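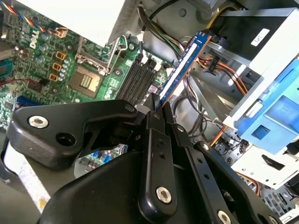

Shop-Floor Chores, Interim Report to the Cindberg Fund
Wirham refurbishing bench, Nov 12, 2018

Where we stand

You asked in September whether a machine could take over the dull half of desktop refurbishing by year's end. The short answer is no. The longer answer has a budget attached.

Memory modules are our best chore so far. The arm can grip one and bring it to the slots of an old Dell. Seating it is another matter. Out of 30 logged tries last week, 11 ended with both latches closed and no human hand in the case. A trainee at Breswood does the same job in 15 seconds, usually while talking about lunch.

Cables remain the enemy. The software treats each one as a surprise, and every used desktop has its own collection of surprises. We have dropped drive removal from this phase.

Money

Spent since the last report: $2,328, nearly all of it on replacement fingertips and donor boards. The donor boards did not volunteer.

Next

Slower insertion with force limits, then a second round of tries at the Mwakyusa shop, where the lighting is worse and the staff less patient. We ask that the dusting and shelf-stocking trials be moved to the next grant period.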